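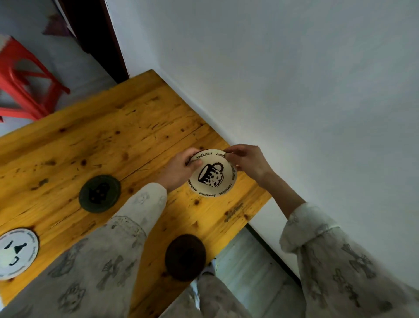 Kelloldale Community Room, tables and tableware: progress report no. 2

To: Marjatta Saarela, Dernham Small Grants
From: Leilani Ferreira
Period: up to end of July

Sorry this is later than promised. Short version first, detail under it.

Where we are
Room is open and in use. Pine table in, against the white wall. Coasters bought and out. Floor half done. Money fine so far.

Table
We kept the old yellow one, as agreed at your visit. Plenty of knots, scratches, a few small dents, and a dark scuffed streak near one edge that I had hoped would sand out. Yazzie quoted for a full strip and restain and I said no, too much for what it is. People like it as it is and it takes knocks well. What it does not take well is hot mugs, so the coasters went up the list.

Coasters
Ordered the round white ones with the thin dark rim. Black drawing of a mug in the middle, blotchy like a dalmatian, and "Aesthetics" printed over and over round the edge. Not my first choice of wording but they were in stock and the plain ones had a six week wait. They show up nicely against the yellow, which helps the people with poorer sight find where to put a cup down — that was one of the points in the bid, so I am counting it.

Bought 60. Two came chipped, supplier has been told, no reply yet. Will chase.

Using them: the morning group lays the table themselves now, coasters first, then mugs. It was meant to be a staff job. They took it over in the second week and I have let them. Slower, but the talk starts earlier, people are at the table before the kettle has boiled. Afternoon group less keen, coasters end up in a stack at the wall end and stay there. Going to try laying half and leaving the rest for them to do.

Wiping down is on the rota. Damp cloth only, no soaking. One batch was left in the sink over lunch and I have put a note up.

Floor
Flotex going down in the seating half, kitchen end stays as it is until the leak under the sink is sorted. Fitter has been twice, needs one more visit. The join by the door lifts slightly, he knows about it. Taped for now. I dont want chairs going over it untill it is done properly, so the door side is closed off in the afternoons.

Money
Spent to date: £2,993. That is table repairs (one leg, new bolts), coasters, flooring deposit, cloths and the trolley. Receipts scanned, in the shared folder, all but the trolley one which I will find. No overspend on any line. Flooring balance still to pay, will fall in the next period.

Problems
Storage. Nowhere decent for the coasters between sessions, at the moment they live in a biscuit tin on the windowsill. Want a shallow drawer or a rack on the wall. Can this come out of the sundries line, or do you need a change request? Please say which, happy to do the form.

Next
Floor finished and signed off. Replacement coasters in. Rack if you say yes. Afternoon group numbers to you with the next report, the sheets are still at home in my other bag.

Could you also confirm the visit time — I have 2 pm down but the email said morning.

Leilani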